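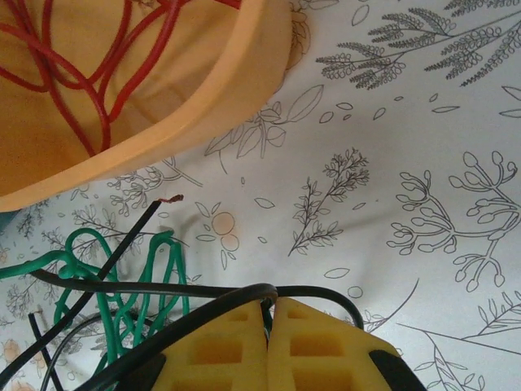

How to stop your gripper cable snagging

My arm froze halfway through a wire-sorting run last month and I spent a whole evening blaming the software. The fault was the cable! It had drooped in front of the fingers, caught, and pulled its own plug half out of the wrist board. The Stuvel controller just said "joint 3 timeout" and sulked.

If yours does the same, start here.

Switch off at the wall and give it a minute. Don't go poking near the fingers with the motors live — mine closed on my thumb once and I'd rather you skipped that bit.

Push the plug home at the wrist, then wiggle it gently. If it rocks, swap it. I used the locking kind from Ornska and it's been fine so far.

Now the slack. Bend the wrist by hand as far as it goes each way and see how much cable you really need. I'd left 200 mm spare (far too much) and cut it down to 80. Clip it to the back of the forearm, well behind the finger pads, and leave the clips loose enough for the cable to slide.

Clear the table too. Black cable over loose black wire is asking for trouble, and a bare copper end near a damaged cable could short something. Put the offcuts in a tub with a lid.

Last of all, turn the speed right down and run it with your hand on the stop button. Mine had its first full run at 2,000 on the Clernance speed setting, and I wouldn't go higher until you've watched a few slow ones through.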